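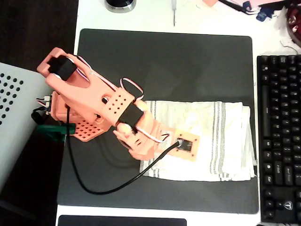

Plarby Kitchen Linens - Seasonal Packing and Finishing Staff

Plarby is hiring for the finishing room at our Lockyer building. We sell kitchen towels, aprons and table linens to shops and by mail order. The work runs through the end of August, and there may be a few permanent places after that.

What you will do

Check finished towels for pulled threads, crooked hems and stains. Fold to the shop pattern, band in sets and pack into cartons. Mail orders are packed to a printed slip and go out the same day if they reach us before noon. You will also help with returns when the mail room is short.
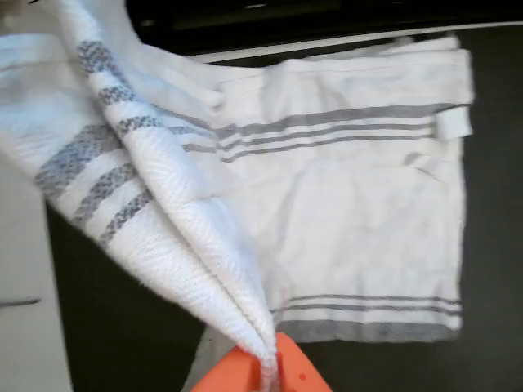

White cotton kitchen towel with gray stripes.

Hours and pay

35 hours a week, day shift only. Pay is weekly. Overtime is offered in the last two weeks of August - it is not required. There is an unpaid lunch break and a paid break in the morning.

What we ask

You should be able to stand for most of a shift and lift cartons up to 50 pounds. Good eyesight for close work, with glasses or without. No experience needed, but tell us if you have sewn or worked in a laundry. Training takes around 14 days and is paid at the full rate.

How to apply

Pick up a form at the front desk, 1318 Junier Road, or write to the same address and ask for one. Please list two references. Forms must be in by 2001-04-09. If you worked for us last season you do not need a new form - just send a note with your current address.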